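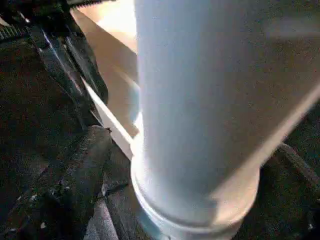
Robot cells on the packing side, what changed for you?
Forum: Shop Floor and Warehouse > Automation

gatepost_ray
Posted 2/22/22
We're a contract packer, mostly household stuff and small hardware. Management has signed for two arm cells to go in at the end of lines where people now pick parts out of totes and place them in trays. We were told no jobs will go. We were also told that about the last reorganization, so you can see why people are asking. I'm on the health and safety group and have a meeting coming up in April. What changed at your place, day to day? I don't need the brochure version.

Senura
We've had arms for a couple of years. The picking went to the arm and the people on that line became tenders. You load totes, clear faults, swap grippers between products and sign the sheet. Less lifting. More standing and watching, which some people like and some can't stand. My shoulder is better than it was and I'm bored by lunch.

Darkon
Ask about rates. Our trays per shift target was 400 before the cell and they left it alone for the first while. Then it went up, and the tender wears it when the arm faults, even when the fault is a bad batch of parts. Get the rate in writing, and get downtime logged against the machine and not against the person.

gatepost_ray
That's useful, thanks. Who does the logging at your place, the tender or the controller?

Darkon
Both. The controller logs the stop and we enter the cause. For a long time the cause list had no code for bad parts, so it all went in as operator.

millwright_12
I'll disagree a bit with Darkon. I do maintenance at a plant with the same kind of setup and the rate went up because the cell could handle it. Most of the stops I get called to are totes loaded wrong. If the tender loads them the way the sheet says, the arm runs. Putting everything on the machine doesn't help anybody find the cause.

Darkon
Who wrote the sheet, and did they ever load a tote? Ours said to keep all parts standing upright. Try that with a full tote on a trolley going over a floor joint.

millwright_12
Fair enough on the floor joint. I still say log the real cause, whichever way it falls.

Qusai Abu Hammour
I moved from packing to cell tender and then to setup, so I've seen it from both ends. A few things to bring up at your meeting:

Training. I got 2 hours and a binder. The people who came after me got 12 hours on paid time, and only because we asked. There's a big difference between knowing how to restart the arm and knowing why it stopped.

Pay grade. Tending was posted at the packer rate. Setup was a grade higher but the work overlapped, and tenders were doing gripper changes at the lower rate. Sort that out before the cells start up, not after.

Light-coloured parts. Anything pale, smooth and round gave us the most trouble. The camera near the gripper had a hard time with the edges when there was strong light from one side. The fix was a blind on a window and moving one lamp. A packer suggested it. The integrator had been working on the settings for weeks.

gatepost_ray
We have a lot of pale, round stuff, so I'll pass that on. Did people who didn't want to tend have anywhere else to go?

Qusai Abu Hammour
Some went to receiving. Two older packers took receiving and then left within the year, because it was heavier work than what they came from. On paper they quit. I wouldn't count that as no jobs lost.

Senura
Same with us. Nobody was laid off and there are fewer people on the floor. They don't fill the spot when someone goes.

alarcon_lead
I'm a line lead, so take this for what it is. We couldn't fill the packing jobs. We'd post and get people who stayed a month. The cell covered shifts we had no staff for. My regular crew kept their hours and lost the forced overtime, and I haven't heard anyone ask for that back.

Darkon
Some of mine miss the overtime pay. Depends who you ask.

alarcon_lead
True. The younger ones mostly.

millwright_12
One more for the safety side. Make sure there's a written rule for who can reach into the cell and in what state. Stopped and locked out are two different things. People get comfortable with a slow arm and put a hand in to straighten a part. I see it in every plant.

gatepost_ray
Good. So far I have rates in writing, fault codes that include bad parts, paid training, the grade for gripper changes, lockout, and what happens to vacant positions. If anyone has wording for that last one from an agreement, please send it by private message.

Senura
Sent you ours. It only covers the first 100 shifts after startup, so ask for longer.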